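6. Flower sorting on the table

This section is for the person who runs the sorting trial. Please read section 5 first. Tibor Barta wrote the first version for the shop in Drokley, and Senga Urquhart corrected it in November.

6.1 Preparing the table

1. Put one tray at each end of the table, inside the reach of the arm.
2. Lay the artificial roses and hydrangeas on the table. Stems may cross.
3. Check that no cable lies under a flower.

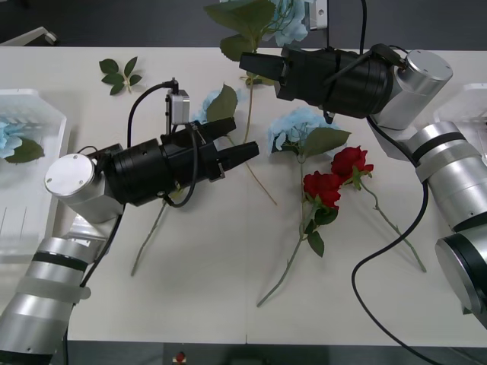 6.2 Picking

4. Set the finger speed to 18 and start the Kindora program.
5. Watch the first pick from the wrist view. The fingers should come down with the stem between them. A hydrangea is the harder flower, for the bloom is wide and the stem is thin like a wire.
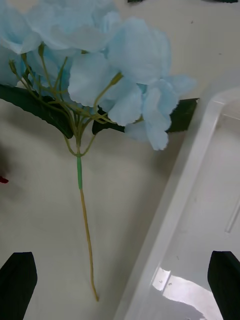

6. If the fingers close on petals, press Stop, open them by hand and begin again from step 4.

Caution: Do not reach over the table while the program runs, also not to save a falling flower.

7. Let the arm lift the flower by the stem, near the head. When it holds lower, the head swings and may catch on the rim of the tray.
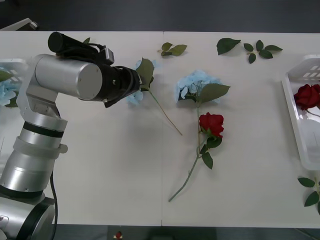
8. Write each pick in the log, good or bad. One trial is 200 picks.

Note: Customers often ask if the machine can already do this chore in a real shop. Our answer is not yet. In the Kistau trial it placed 70 of the 200 flowers without help, and a trained person is still much faster. Fresh flowers are not tested - please do not promise them.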